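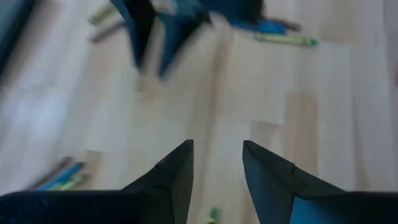
Floor care in small rental units is usually specified by the flooring supplier and then ignored by the tenant. The project compared three dry and damp cleaning routines on pale wood flooring, with the aim of finding which one left the least residue for the least working time. Pale boards were chosen over dark ones for a practical reason. On a light beige floor, fine gray dust is hard to see from standing height, and glare makes it harder still: toward the left the boards wash out to a whitish gray, while on the right the tone is a warmer tan and the surface can be judged by eye. Faint seams between the boards are a second difficulty, as they are easily mistaken for lines of dirt. Visual grading alone was therefore ruled out at the planning stage, and residue was measured by weight.

1. Scope

The work was carried out by Yoga Wattimena and Yoga Pelupessy as the second-term project in Interior Maintenance. To avoid confusion the authors are referred to by surname. Wattimena did the cleaning passes and Pelupessy did the weighing and kept the log. The roles were not exchanged, so any habit of the operator is present in all results equally.

The project covers loose dust, crumbs and light foot traffic marks. It does not cover stains, wax buildup or scratches. Refinishing is outside the course and was not considered.

2. Test area

The test area was divided into 12 plots of equal size with low-tack paper tape. Tape was laid across the boards wherever possible so that a plot edge did not run along a seam. Two plots had to be shifted after the first trial when the tape lifted at the corners. Their first readings were discarded and repeated.

The window blinds were left in one position throughout. Earlier inspections of the plots at noon gave unusable results on the bright side, and all later inspections were made at 4 p.m. with a hand lamp held low and parallel to the boards.

3. Materials

Soiling mix: dried potting soil, flour and bread crumbs, passed through a kitchen sieve and mixed by hand in one batch.
Routine A: Merkach soft broom, followed by a dry Wikico cloth.
Routine B: Tadard flat mop, dry pad only.
Routine C: Tadard flat mop, dry pad, followed by a pad dampened with plain water.
Collection: pre-weighed adhesive sheets, cut to plot size.
Scale: Thakur bench scale from the materials lab.

No detergent was used. The lab had a floor soap available, but the label gave no dilution for bare or oiled wood and we could not confirm the finish on the boards.

4. Method

Each plot received one level scoop of soiling mix, spread with a dry paintbrush. It was walked over for 5 minutes in clean indoor shoes and then left for an hour. One routine was applied. An adhesive sheet was pressed onto the plot with a rubber roller, lifted and weighed. For routine C the plot was left to dry overnight before the sheet was applied.

Strokes followed the length of the boards. A short side trial with strokes across the boards pushed flour into the seams, and it had to be picked out with the brush. That trial is not included in the results.

5. Results

Across all sessions 353 sheets were weighed. Routine A left the most residue, mainly flour along the seams. Routine B removed crumbs and soil well but left a thin film that showed under the hand lamp. Routine C left the least residue on every plot and took the longest. The extra time was almost entirely spent rinsing and wringing pads.

The spread between plots was larger for A than for B or C. Wattimena reports that the broom was difficult to control near the tape, and some mix may have crossed into neighboring plots.

6. Sources of error

The adhesive sheets gained a little weight on humid days even when unused. Blank sheets were weighed from December onward and the readings corrected, but the earlier sessions have no blanks. Roller pressure was not controlled. The soiling mix settled in its jar, so the first scoops probably contained more crumb and the last ones more flour.

7. Recommendation

For weekly care of pale wood flooring we recommend the dry flat mop, worked with the boards, with a damp pass added when a film is seen under low light. The broom is adequate for crumbs near a table. Further work should repeat routine C with a measured amount of water per pad and record the drying time, which we did not do.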